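Chapter 9
From Hand Paths to Robot Plans

Up to now this book has treated a motion as something you write down: a list of joint angles, a spline, a goal pose handed to a planner. In this chapter we start from the other end. A person does the task, the software watches, and our job is to turn what it recorded into something a robot arm can run. I love this part of the field, and I hope you will too, because so much of what you learned in the chapters on filtering and coordinate frames finally gets to work together!

Our running task is small enough to fit on a table. A tube has to end up in a square cup. You can do it while talking to a friend. Written as a program, it asks for a grasp, a lift, a change of angle, an approach from above and a release, and each of those has to be found somewhere in a long stream of numbers that carries no labels at all.

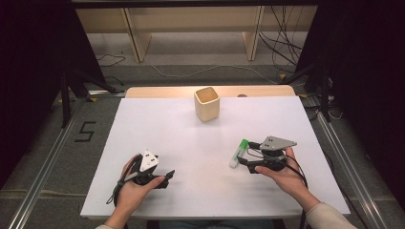 Chae-won Um

9.1 What the recording gives us

For each hand we will work with three streams. The first is the pose of the gripper, six numbers per sample. The second is the jaw opening, one number. The third is video from the gripper's own point of view. In the Tallo toolkit, which we use for all the exercises, these arrive as separate files with separate clocks, and the very first thing you'll write is the code that lines them up.

Don't skip this step, even if your plots look fine. Suppose the jaw stream lags the pose stream by 80 milliseconds. During a slow carry you won't notice. At the moment of release, though, the hand may already be moving away, and your program will believe the tube was let go somewhere off to the side of the cup. A planner fed with that release point will do precisely what you asked and miss.

The fix is pleasantly simple. Ask the demonstrator to open and close the jaws a few times before starting, then find the same openings in the video and in the jaw signal. Slide one against the other until they match. The offset that gives the best match is your correction, and you apply it once to the whole recording. (If the two clocks also run at different speeds, you need a second set of openings at the end. Exercise 4 walks you through it.)

9.2 Two hands, one table

Each gripper reports its pose in its own starting frame, so two hands give two private worlds. To plan for both arms we need one shared frame, and the table is the natural choice: it stays put, it's flat, and the cup stands on it. We'll estimate the transform from each hand's frame to the table frame, using the method from Chapter 6, and check it by touching the same point with both tips.

Once that works, something nice happens. The left hand's path and the right hand's path can be drawn in a single plot, and you can ask real questions of it. Does one hand wait for the other? How close do they come? Could both arms run at the same time without a collision check at every step?

9.3 Finding the events

Now for the jaw signal. We want to mark the instants when the jaws take hold of something and when they let it go. A fixed threshold is the obvious first try, and it does badly with thin objects, where "closed on a tube" and "closed on air" sit close together. Video helps a great deal here. With the jaws open over a plain surface, the space between the pads is easy to segment, and a small classifier can learn what an empty grasp looks like.

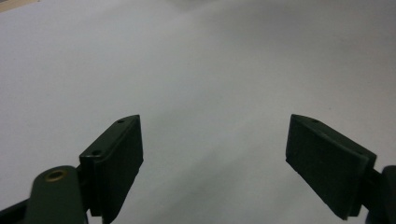 Anselmo Amaral would have you start with the speed of the jaws and leave the camera for later: a closing motion that stops early, he argues, tells you nearly everything, and a student who reaches for a classifier first will never look at the signal itself. I've come around to half of that. We'll build the speed detector in this section, test it on 100 recorded grasps, and bring in the video for the ones it gets wrong.

Before reading on, open the first recording in the Cikgate folder and plot jaw opening against time. Mark by hand every place where you think something was picked up or put down. Keep your marks, as you'll score your own detector against them in Exercise 2.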